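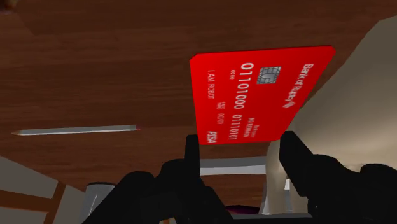 Figure 1. Gripper fingers at the lower end of the bank card.

Two Controllers, Two Cameras, One Flat Card
Project report, Robotics Elective, Keltthorpe College
Felicidad Aquino

1. What I wanted to find out

Picking up a cup in simulation is easy enough that our class had it working by the second week. Picking up a bank card is a different story, and I got hooked on it. A card lying flat gives the fingers almost nothing to hold. Come in a little high and they close on air, come in a little low and they push into the table. I wanted to know which part of the setup matters most when the object is that thin: the controller that moves the arm, or the camera that tells it where the object is.

So I compared two controllers, each with two camera views, on the same arm and the same two-fingered gripper. Everything was done in simulation. I would have loved to try it on hardware, but in simulation I could reset the table in seconds and run attempts while I was at lunch, and I used that a lot.

2. The controllers

The first controller is called Fillby. It was written by last year's class and it is very simple. It takes one target position at the start, plans a path to it, and follows that path until the fingers close. If the estimate was off at the start, it stays off. The code is short and easy to read, though, and I learned more from reading it than from any of the handouts.

The second is Konditz, which I wrote over the semester with help from the other students in the Mahama lab room. Konditz asks for a new estimate of the object's position on the way down and adjusts as it goes. It also slows down for the last part of the approach. My first version shook like crazy near the table. Every new estimate was slightly different from the one before, and the arm tried to chase all of them. Averaging the last few estimates fixed most of the shaking and cost me a little speed.

Both controllers use the same grasp settings: same closing force, same finger opening at the start, same height for the lift. I checked this twice, after finding out in April that I had been running Fillby with a weaker grip for an entire afternoon. Those runs are not in this report.

3. The cameras

The room view looks at the table from a fixed spot. The close view looks at the object from near the fingers. I used one or the other in each run, never both together. Mixing them is an obvious next step, and it is also a lot of calibration work that I didn't have time for.

I left plenty of clutter in the room. Clean tables make every method look good! The arm had to find its object among bowls and other household things, with furniture nearby and wood grain under it all.
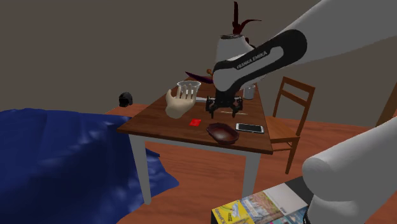 The clutter made the biggest difference for the room view. The arm itself gets between the camera and the target on some approaches, and then the estimate either freezes or jumps to something nearby. Fillby doesn't care about that, in a funny way, as it has already stopped looking by then. Konditz cares very much. I ended up adding a rule that tells it to hold its last good estimate if a new one lands too far away. That rule is four lines long and I am prouder of it than of anything else in the project.

Color helped too. A red card against brown wood is easy to separate, and I suspect my numbers would be worse with a brown card. I had planned a set of runs with different card colors and ran out of time.

4. How I counted

Every combination of controller and camera got 55 attempts at the card. Between attempts the card was moved and turned to a new random pose inside the area the arm can reach comfortably. The same list of poses was used for all four combinations, so no setup got an easier set.

An attempt counted as a success if the card left the table and stayed between the fingers until the arm stopped at lift height. Lifting one corner and dropping it was a failure. So was shoving the card off the table, which happened more often than I expected in the early tests and was honestly fun to watch the first few times.

5. Results

Failed attempts out of 55:

Fillby, room view: 23
Fillby, close view: 14
Konditz, room view: 14
Konditz, close view: 2

I did not expect the two middle rows to match. Switching the camera helped Fillby exactly as much as switching the controller helped the room view. The failures were of different kinds, however. With Fillby and the close view, most misses were small sideways errors, where one finger landed on top of the card and pinned it. With Konditz and the room view, most of the trouble came when the arm blocked the camera and the last good estimate was already a bit old.

The two failures in the last row were both at the edge of the reachable area, with the card turned so that the wrist had to twist close to its limit. Konditz slowed down, made its corrections, ran out of wrist and stopped. I call those failures of my pose list as much as of the controller, but I kept them in.

Speed goes the other way. Fillby was faster in every combination. If you only want to move cups and bowls, where the fingers have plenty of room for error, I would still pick Fillby and enjoy how little there is to maintain.

6. Things I would do differently

I would log the estimates from day one. For the first half of the project I saved only success or failure, and when something odd showed up I had to rerun it and hope it happened again. Once I started saving the estimated position at every step, bugs that had bothered me for days took minutes to find.

I would also test contact settings earlier. The simulator treats a very thin object resting on a surface in ways that depend on the step size, and at the setting I began with, the card sometimes crept sideways all by itself. A smaller step stopped that – and made every run slower, so I put off changing it for too long.

And I would try a sliding grasp, where the gripper drags the card to the table edge and takes it from there. Two classmates have suggested it and I have a rough version running. It gets the card to the edge nicely. At the moment it then keeps going.

7. Files

The pose list, both controllers and the logs are in the class folder under my name. The Konditz settings used for the table in section 5 are in the settings file marked "final2", and the one marked "final" should be ignored.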